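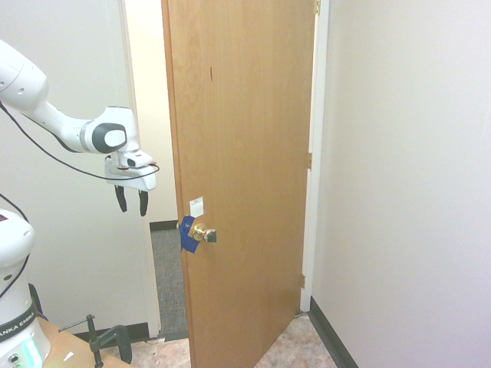

Skanden Lab – Motion Software Group

Door week, gallery page

Quick page so people stop asking what we've been up to. One picture for now, the rest go up when I get to them. Mostly software notes, sorry if you came for hardware.

Franka arm at the door, fingers open, out to the left of the knob at about knob height. Door part way open, blue tape round the latch edge.

What the code is doing these days, short version. Door model is one hinge, one radius, one angle. Planner (we call it Jukamgate, don't ask) gets the knob position from perception, picks an approach pose off to the side, then hands over to the compliant controller once the fingers close. Before the handover it's plain joint space planning. After, it's impedance control along the arc, stiff along the direction of travel and soft across it, so a bad radius estimate doesn't turn into a fight with the hinges.

Radius estimate is still the weak spot. We start from a guess and refit while the door moves. The first few degrees are the worst, not enough arc to fit anything. Efthymia Papadakis rewrote the fitter so it holds the old value until the door has swung far enough, and the force spikes in the logs mostly went away. Mostly.

Perception: brass knobs are a pain. Shiny, so depth comes back with holes right where you want points. Current fix is to find the door plane and the free edge first, then look for the knob in a strip next to the edge. Much better then hunting for a gold blob in the whole cloud.

Timeouts. Planner gets 2 seconds, then falls back to the last good approach pose and tries again from there. Used to be longer and everyone just sat there waiting.

Numbers, since somebody will ask. Last batch in simulation was 45 runs, 37 got the door to the target angle. Of the rest, 2 were planner timeouts and the others were grasp slips or bad fits, still sorting the logs. Real arm numbers later, I don't want to post those until the logging is fixed.

Logging: timestamps from the controller and the perception node drift apart over a long session. Yaman branch has a fix, please test it before you merge anything on top. Replay tool reads the old files and the new ones.

Next up – pushing from the inside face, no knob needed, and a recovery behavior for when the grip slips half way thru the arc. Ivville people want the same stack for cabinet doors. Should be the same model with a smaller radius, we'll see.

Config files are in the usual place, door_params is the only one you should have to touch.

Updated 2018-02-05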